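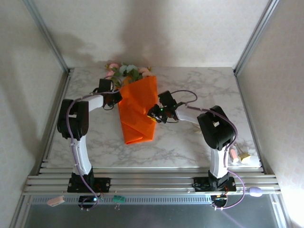
Ticket: ribbon does not stay tight on bouquet wrap
Shop: Trunach, Arnville
Product: Prument satin ribbon, cream with gold letters
Status: open

Since Wednesday we have a problem with the bow on our artificial bouquets in orange paper. The knot looks good at first, but after some 2 hours on the shelf it becomes loose and the paper opens at the neck. We bought 8 rolls, and we must wrap 600 bouquets before December.

What we tried:

1. Longer ribbon. We cut a longer piece and made a tall loop. The gold print reads well on the loop, but one tail shows the letters the wrong way around. The knot still moved.
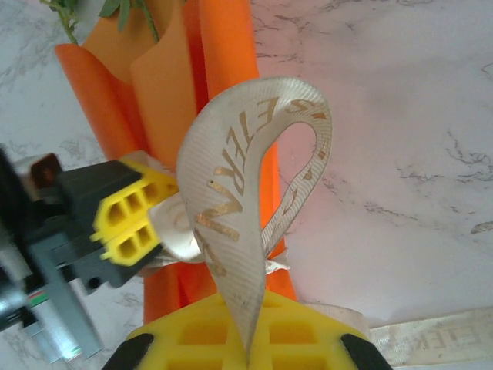
2. Gathering the paper more tightly before any ribbon goes on. We pressed the folds together low on the cone. This helped a little, but the outer sheet can slip back.

3. Turning the ribbon two times around the neck, then making the knot with a twist. It is the best result until now.

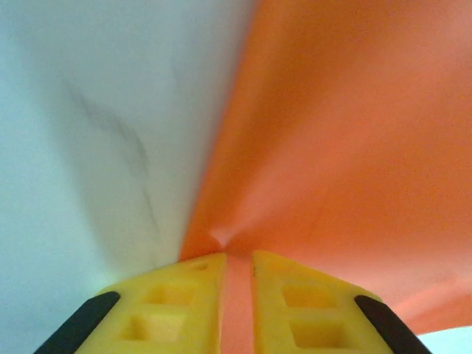

4. A small piece of clear tape under the ribbon. Not tested yet. We ask Uzor support if the glue will leave marks on the satin. 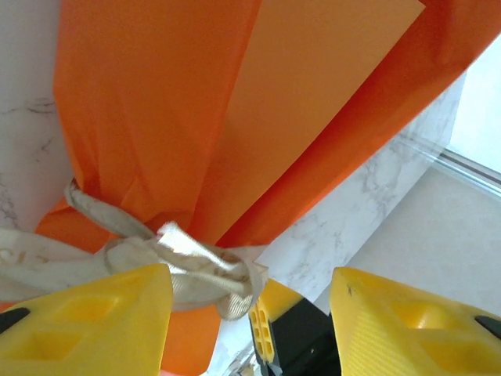

Twisted knot at the neck, with the flat tail to the left.

Please also tell us if a less smooth ribbon exists with the same print.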